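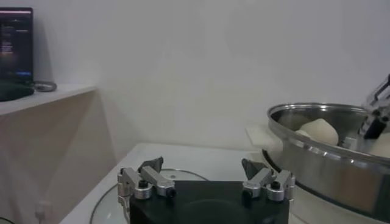

Kann man die Aufnahmen mit eingefrorenem Greiferwert noch für das Training verwenden?

Die Bilder sind weiter brauchbar, die Greiferdaten des zweiten Arms in diesen Aufnahmen dagegen nicht. Wer nur mit Bildern arbeitet, kann alles nehmen. Wer auch die Öffnungsweite lernt, soll die Liste ausschluss.txt anwenden.

13. März 2021
von Rhonda Penner

Cilham Teig, Datenkarte und Fehlerbericht

Inhalt

Der Datensatz enthält 900 Aufnahmen, in denen zwei Roboterarme mit Teigstücken und einem Edelstahltopf arbeiten. Auf dem weißen Tisch liegt außerdem ein runder Drehteller aus klarem Glas. Die Arme wurden von Hand ferngesteuert. Jede Aufnahme besteht aus den Kamerabildern, den Gelenkwinkeln beider Arme, der gemeldeten Öffnungsweite beider Greifer und dem Motorstrom der Greifer. Alle Aufnahmen sind im Labor Requena entstanden.

Was ist der Fehler

In 118 Aufnahmen bleibt die gemeldete Öffnungsweite des zweiten Greifers auf einem Wert stehen, obwohl der Greifer sich weiter bewegt. Man erkennt es daran, dass die Kurve ganz flach ist und der Motorstrom in derselben Zeit steigt. Bei einem Greifer, der wirklich ruhig steht, rauscht die Kurve immer ein wenig. Die vollkommen flache Linie ist also das sichere Zeichen.

Bei 11 weiteren Aufnahmen konnten wir nicht entscheiden. Dort ist die flache Stelle sehr kurz und liegt am Ende. Sie stehen getrennt in der Datei unklar.txt, und ich empfehle, sie auch wegzulassen.

Der erste Greifer ist nicht betroffen. Wir haben seine Kurven mit demselben Skript geprüft.

Ursache

Der Stecker am Handgelenk des zweiten Arms hatte einen Wackelkontakt. Wenn der Arm von oben in den Topf greift, dreht sich das Handgelenk weit und das Kabel wird gezogen. Die Verbindung war dann unterbrochen. Die Steuerung von Brurner meldete in diesem Fall keinen Fehler, sondern sendete den letzten gültigen Wert noch einmal, mit neuem Zeitstempel. Deshalb sah unser Aufnahmeprogramm Zukora frische Daten und hat nichts bemerkt. Ich selbst habe die Aufnahmen schon im November angeschaut, aber nur die Bilder, und darin fiel mir nichts auf.

Sabine Kuhlmann hat den Fehler gefunden, als sie den Motorstrom über die Öffnungsweite zeichnete.

Sicherheit

Der Fehler ist auch für den Betrieb wichtig. Unsere Begrenzung der Greifkraft rechnet mit der gemeldeten Öffnungsweite. Wenn dieser Wert steht, glaubt die Begrenzung, der Greifer sei noch offen, und lässt den vollen Strom zu. In 2 Aufnahmen hat der Greifer auf diese Weise den Topfrand gefasst und zu fest gedrückt. Beide Male wurde der Not-Halt von Hand gedrückt. Verletzt wurde niemand, eine Fingerspitze musste ersetzt werden. Diese beiden Aufnahmen sind im Datensatz geblieben und tragen in der Tabelle den Vermerk "Nothalt".

Bis zur Änderung der Software galt bei uns die Regel, dass keine Hand im Topf oder zwischen den Fingern sein darf, solange die Motoren Strom haben. Wir behalten diese Regel bei.

Was geändert wurde

Das Kabel am zweiten Arm ist neu verlegt und hat jetzt eine Zugentlastung vor dem Stecker. Zukora vergleicht den Zähler in jedem Datenpaket mit dem vorigen und hält beide Arme an, wenn der Zähler nicht weiterläuft. Die Kraftbegrenzung hat zusätzlich eine feste obere Grenze für den Strom, die von der Öffnungsweite unabhängig ist. Den Zähler gab es schon früher, er wurde nur nicht gelesen und leider auch nicht gespeichert. Man kann ihn für die alten Aufnahmen also nicht nachträglich auswerten.

Benutzung

Das Skript pruefe_greifer.py liest einen Ordner mit Aufnahmen und schreibt die Namen der auffälligen in ausschluss.txt. Den Schwellenwert für die flache Strecke kann man am Anfang der Datei ändern. Wenn man ihn kleiner macht, werden auch gesunde Aufnahmen gemeldet, besonders am Anfang, wo der Greifer noch wartet.

Bitte die fehlenden Werte nicht aus dem Motorstrom schätzen. Wir haben es versucht. Teig gibt unter den Fingern nach, und der Strom sagt dann wenig über die Öffnung.

Offene Punkte

Es ist nicht geklärt, ob auch die Gelenkwinkel des Handgelenks gestört waren. Sie laufen über eine andere Leitung, aber durch denselben Stecker. Bisher haben wir keine flache Stelle darin gefunden. Hinweise bitte an Sabine Kuhlmann, mit Name der Aufnahme und Zeitpunkt.

Zuletzt geändert in diesem Verzeichnis
Cilham Teig: Tabelle der Aufnahmen
Zukora: Paketzähler und automatischer Halt
Fingerspitzen wechseln am zweiten Arm
Kabelführung am Handgelenk
Regeln für den Betrieb im Labor Requena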